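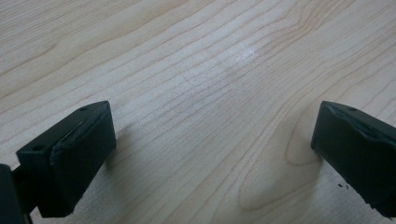 Raelene Hoani wrote in to say that her old game cartridges stopped loading one after another over the winter, and that blowing into them, as she did as a kid, had made things worse. She asked what we use.

Isopropyl alcohol and cotton swabs, same as always. Get the strongest alcohol the drugstore has. The weak kind has too much water in it and takes longer to dry.

Cleaning the contacts

Dip one end of a swab, press out the extra against the neck of the bottle, and rub along the contacts in the direction they run. Turn the swab as it picks up dirt. Go over them again with the dry end. Repeat with fresh swabs until they come away clean, then leave the cartridge alone for 7 minutes before you try it.

Do not use metal polish, sandpaper or a pencil eraser. The plating on the contacts is thin and you can't put it back.

If the game still won't load, the console slot may be the dirty part. Unplug the console first. Wrap a piece of lint-free cloth around a plastic card, dampen it with alcohol, and slide it in and out a few times. Let it dry with the power off.

Scratched discs

Wash the disc with lukewarm water and a drop of dish soap, and dry it with a soft cloth from the center straight out to the edge. Never wipe in circles. Most discs that skip are only greasy. Deep scratches on the label side can't be fixed at home.

Price sticker residue

Warm the sticker on low with a hair dryer and peel slowly from one corner. For what stays behind on plastic, use a little cooking oil, wait, and wipe. Keep oil off paper labels and cardboard boxes.

Storage

Stand cases upright like books, away from radiators and sunny windows. An attic is too hot and a basement is usually too damp. My own shelf holds 126 games and gets dusted with a dry paintbrush in September.

Save files

Some older cartridges keep saves with a small battery soldered to the board. Changing it normally wipes the saves, so finish your game first. Lindsay Whitelaw asked if tape will hold a new battery in place. It will for a while, then it slips. Buy one with tabs and solder it, or pay a repair shop.

Posted Jan 30, 2018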